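Lab notebook, bench 2, two-arm cell
November, started 08:40

Picking up from last night. Right arm threw a protective stop in the middle of the bowl routine, then again on restart, then a third time with me standing there. Log says joint torque over limit, wrist side. Heikki Kettunen had left a note on the pendant: "not the payload, I checked, look at cables". So looking at cables.

What we know before touching anything:

Fault comes only on the right arm. Left has run the same hours and not complained once.
Only on moves where the wrist turns inwards and low. High moves fine, parking fine.
Run 418 was the first bad one. 14 stops after that before somebody (me) called it a day.
Gripper payload setting unchanged. Tool weight matches the sheet from Sostell.

09:15. Dry run at slow speed, no object in the gripper, hand on the stop button. Stopped at the same point in the path, near enough. So it isn't the grip and it isn't the thing being gripped. Good, that rules out most of what we argued about yesterday.

Ran it again and watched the cable instead of the fingers. The big bowl hides a lot from the front, so had to go round the side and crouch. As the wrist comes down and rotates, the cable is dragged round the housing, goes tight, and the arm has to pull against it. You can hear it creak. Controller sees the extra load, thinks it has hit somebody, stops. Which is what we want it to do, only there was nobody there.

Safety note, because it matters: at some point in the last week the force limit on this arm was raised. Was 100 on the commissioning sheet, found it well above. No initials, no entry in this book. If that was done to get past these stops then it's the wrong fix and a bad one. Put back to 100 at 09:50. PLEASE do not raise it again without writing it here and telling me or Heikki. We reach into that cell with the arms live during teaching.

10:20. Jogged the arm down over the table and left it there with power on to think about routing. One cable loops well out to the left and down behind the bowl rim, a second one bends round under the housing and past the wrist. Far too much slack in the first, and no room for the second.
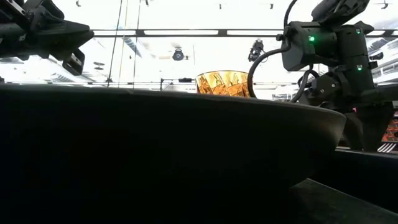 What was tried

10:45. Took up slack in the big loop, one hook and loop strap on the upper link. Slow run OK. Half speed OK. Full speed stopped on the second pass. Strap had slid down and was pinching. Useless.

11:30. Two straps, further apart, with a bit of foam under each. Better. Got 17 passes at full speed, then a stop, but a different one – joint speed, not torque. Turned out I had left the test speed override on from the dry runs. My own fault, not counting it.

12:10. Lunch. Rang Aaltonen about a proper swivel guide for the wrist. They have one that fits the flange bolt pattern but it comes from Warnamham and the lead time is silly. Ordered anyway. Quote is in the folder.

13:00. The under-housing cable is the actual culprit I think. Unplugged it (powered down first, locked off, tag on the isolator) and did the whole path with only the other one on. No stops at all. Plugged back in with the turn going the other way round the wrist, so it unwinds on the low move instead of winding up. Torque trace on the wrist is now nearly flat where it used to have a great spike.

Checked the jacket while it was off. Scuffed on the inside of the bend, slightly shiny, no conductor showing. Connector tight. Would not trust it for long. Spare is from the Lindby box on the bottom shelf, same length, will swap it tomorow before anything runs unattended.

14:30. Full routine, full speed, limit at 100. Going well. Stopped once when I leaned in and touched the wrist on purpose, which it should. Reset and carried on without trouble.

Still not happy about

The loop behind the rim. Strapped up it is shorter but it can still catch on the bowl edge if the bowl gets put down a bit to the left. Nothing in the program checks where the bowl is before the arm comes down. Either mark the table or add a look-first step. Marking the table is quicker, will do that.

Who changed the limit. Not after blame, I just need to know what else was changed the same evening.

The routing drawing is wrong. It shows both cables going up the back of the arm, and I doubt they ever did. Redraw once the swivel is in.

No warning before the stop. The spike was in the log for days, growing, and we only looked when it tripped. Can we have the peak wrist torque printed at the end of each run? Heikki reckons it's a ten minute job. Put him down for it.

For tomorrow: swap cable, tape on table for the bowl, re-check both straps cold before first move, repeat the touch test on BOTH arms and write the results in here.

Left at 16:10, both arms powered down, tag still on right isolator. Leave it on till the cable is changed pls.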